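Cahier d'atelier - journée portes ouvertes
6 juillet 2024

Arrivé à l'atelier à 7 h pour remettre la cellule en route avant tout le monde. Žydrūnas avait laissé l'armoire sous tension la veille au soir, le bras est monté en position de repos sans défaut. Pris le temps de refaire la référence des axes quand même. Le poignet avait un petit décalage en rotation, corrigé dans le fichier de paramètres, ancienne valeur conservée en commentaire.

Public : trois créneaux de visite, 22 personnes inscrites au premier, un peu moins aux suivants. Beaucoup de familles le matin, plutôt des gens du métier l'après-midi, dont deux de chez Cenik qui voulaient surtout parler de cadence. Chaminda a fait l'accueil et le tour du bâtiment, Žydrūnas était au pupitre, moi près de la barrière avec l'arrêt d'urgence à portée de main.

Programme prévu :
1. mise en route et mouvements à vide, vitesse réduite
2. prises simples sur objets mous (éponge, balle en mousse)
3. prise par-dessous d'un objet rigide à surface lisse
4. questions

Le point 1 est passé comme prévu. Les enfants demandent toujours s'il peut aller plus vite. Resté en vitesse réduite toute la journée, sauf un aller-retour à 100 % en fin d'après-midi, zone vide et tout le monde derrière la ligne jaune. À ne pas refaire sans prévenir : le portique vibre et ça s'entend dans le bureau du dessus.

Point 2 : rien à signaler avec l'éponge. La balle en mousse a glissé deux fois au premier créneau. Žydrūnas a baissé le seuil de détection de contact et elle est restée en place ensuite. Je n'aime pas trop qu'on change un seuil pendant une visite, mais il l'a dit à voix haute et c'est noté. Valeur à remettre lundi avant les essais Vorar, sinon les résultats ne seront pas comparables avec ceux du mois dernier.

Question revenue à chaque créneau : comment la machine sait-elle qu'elle touche quelque chose ? Chaminda répond par l'effort mesuré à l'entraînement du doigt, avec une comparaison au bouchon de bouteille qu'on sent se bloquer quand on le visse. Ça marche bien avec les adultes. Pour les plus jeunes, il vaut mieux leur faire fermer les yeux et leur poser un objet dans la main. Prévoir une petite boîte d'objets pour la prochaine fois.

Point 3, celui qui nous inquiétait. La difficulté, pour ceux qui reprendront ce cahier : sur une forme bombée et lisse, on n'a presque rien à pincer par le dessus. On vient donc chercher le bord inférieur avec un doigt, à ras du plan de travail. Si le doigt arrive trop haut, il bute sur le flanc et pousse l'objet. Trop bas, il frotte sur le plan et le contrôleur prend ce frottement pour un contact. La fenêtre utile est de 3 mm avec le réglage actuel, et je la trouve étroite pour une démonstration en public.

Approche choisie : descente verticale à côté de l'objet, arrêt, puis avance horizontale lente jusqu'au contact sous le rebord. Žydrūnas annonçait chaque étape au micro. On affichait la vue du poignet sur le grand écran, ce qui aide beaucoup, car depuis la barrière le corps de la pince cache tout.

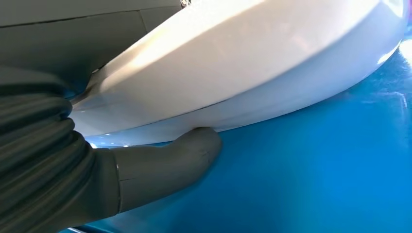 Pour la suite, il faudra surtout travailler l'éclairage. Les plafonniers donnent des reflets sur tout ce qui est brillant et l'estimation du contour devient mauvaise de ce côté-là. Chaminda propose un panneau diffusant au-dessus de la table, Žydrūnas préférerait baisser l'exposition. On essaiera les deux séparément, avec les mêmes positions de départ.

Bilan du point 3 sur la journée : réussi aux deux premiers créneaux, raté au dernier. L'objet a pivoté au moment du levage et on l'a reposé à la main après mise à l'arrêt. Les visiteurs ont trouvé ça plutôt intéressant. Une dame de chez Jayasinghe a demandé si un deuxième point d'appui à l'opposé n'aurait pas évité le pivotement. Sans doute que oui. Elle a laissé sa carte, je l'ai agrafée en page de garde.

Autres remarques en vrac :
- le micro sature dès qu'on se tient sous la soufflerie, déplacer le pupitre ou couper la ventilation pendant les explications
- la ligne jaune au sol s'efface côté porte, à refaire
- il manquait des chaises pour les personnes âgées au deuxième créneau
- la feuille explicative parle encore de l'ancien contrôleur, Chaminda la corrige
- Zirkumholm demande une visite pour un groupe d'apprentis en septembre, répondu oui sur le principe, date à fixer avec Žydrūnas

Arrêt de la cellule après le départ du dernier groupe. Bras au repos, air coupé, armoire consignée, clé dans le tiroir du haut. Journaux de la journée copiés sur le disque commun. Les fichiers du dernier créneau sont à regarder en priorité, en particulier la courbe d'effort juste avant le pivotement.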